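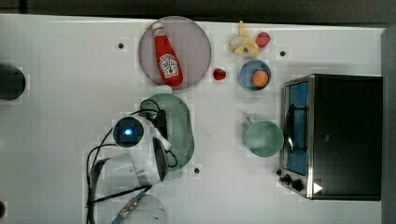 Page last changed: Nov 22, 2025

Takham Resource Library
Gallery: The Kitchen Table Set

The Kitchen Table Set is one of 31 themed sets held by the Takham Resource Library for loan to schools, day programs and registered groups. It brings together play food and kitchen items of the kind found in many homes, and it is laid out on a white tabletop in the Virner Building. This gallery records the set as laid out and gives short notes on its parts, for the use of borrowers who wish to plan an activity before placing a request.

The notes follow the order used in the printed catalog. Sets are listed there by theme, with the kitchen sets after the garden sets and before the workshop sets.

Plate and ketchup bottle
The plate is large and round, in a muted pink. The red ketchup bottle with the white cap lies across it on a diagonal, label upward, with the tomato on the label in plain view. Groups working on position words often begin with these two items, as the difference in size makes "on," "across" and "next to" easy to show.

Strawberry
A small red strawberry with a green top sits on the table just to the right of the plate. It is among the smallest items in the set and should be counted back into its pouch at the end of each session.

Banana
The banana is yellow and partly peeled, with the pale fruit showing. It is placed toward the far side of the table, with a pinkish-red fruit next to it. Borrowers have used the pair for sorting by color and for simple requests at a pretend market stall.

Blue bowl and orange fruit
The bowl is small and blue and holds one round orange fruit. The library records the fruit under "orange, round" in the catalog, and borrowers are free to call it whatever suits the lesson. In the Enusine language sessions it has served as an orange, an apricot and a peach in the same month.

Green colander
The colander is green, with small holes. It may be used as a serving tray, a fruit basket or a colander in its own right. Leaders of older groups may wish to ask participants to propose uses before the activity starts.

Mug
The mug is pale green and stands near the toaster oven, with its handle turned up and to the left. Setting the handle toward or away from a seated person is a useful small change for groups that practice reaching and passing.

Toaster oven
The toaster oven is by far the largest item and takes the right-hand side of the table. It has a door with a black handle. Within the set it gives the table a fixed point: food can be placed in front of it, beside it or at the other end of the table from it. The toaster oven is listed for on-site use only and does not travel with the loan crate.

Using the layout

The layout is meant as a starting point. Leaders who have booked the Roy Room may move any of the small items freely, and a changed layout need not be put back in the original order so long as every item is on the table at the end of the booking. The library asks only that the toaster oven be left where it stands, as it is heavy for one person to lift.

Three activities are described in the leader's booklet. In the first, participants look at the table for a short time, turn away, and name as many items as they can recall. In the second, one participant gives directions and another moves the items – "put the strawberry in the bowl," for instance, or "turn the mug around."

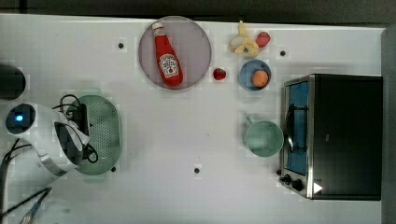 The third is a table-clearing activity, in which items are put away by group: food first, then dishes, then whatever remains. Leaders may choose a different order, and the booklet has a blank page for this purpose.

Participants do not always agree on which group an item belongs to. The ketchup bottle is the usual case. Some place it with the food and others with the tableware, and either answer is accepted in the booklet. The colander raises the same question in a milder form. Leaders are encouraged to allow time for this discussion and to record the result on the feedback sheet.

The white tabletop has several small dark holes in its surface. Small loose objects from other sets, such as beads or dried beans, should be kept in a tray when this table is in use.

Borrowing the set

The portable part of the Kitchen Table Set is lent for 20 days and may be renewed once if no other request is waiting. It travels in a lidded crate with a packing card fixed inside the lid. Dishes are packed at the bottom with cloth between them, and the play food goes in a drawstring pouch on top. Borrowers should check the contents against the card on receipt and again before return.

Requests are made on the standard form, available at the front desk or by mail. The form should state the name of the group, the age range of participants and the dates wanted. Requests for October are best sent in early summer, as that month is the busiest of the year for the kitchen and harvest sets.

The collection as a whole now holds 590 items and is used by some 150 groups each year. Items that are lost or damaged should be reported on return. The library does not charge for ordinary wear, and marks on play food, worn labels and light scratches on dishes are all treated as such. Replacement items may differ in color or size from those shown in this gallery.

Care and cleaning

Play food should be wiped with a damp cloth and mild soap, then left to dry before it goes back in the pouch. It should not be soaked. Dishes may be washed by hand in warm water. No real food or drink is to be placed in any part of the set, including the mug and the bowl – this applies to on-site bookings as well as to loans.

The toaster oven is to be used as a prop. It must not be plugged in during a booking. Staff clean it between sessions, and borrowers are asked not to apply any liquid to it.

Related galleries

The Breakfast Tray Set
The Market Stall Set
The Enusine Picture Cards, Series Two
The Roy Room: Furniture and Floor Plan

Images and notes in this gallery may be copied for classroom use with credit to the Takham Resource Library. For other uses, write to the library at the Virner Building. Corrections to the catalog notes are welcome at the same address and should quote the name of the set.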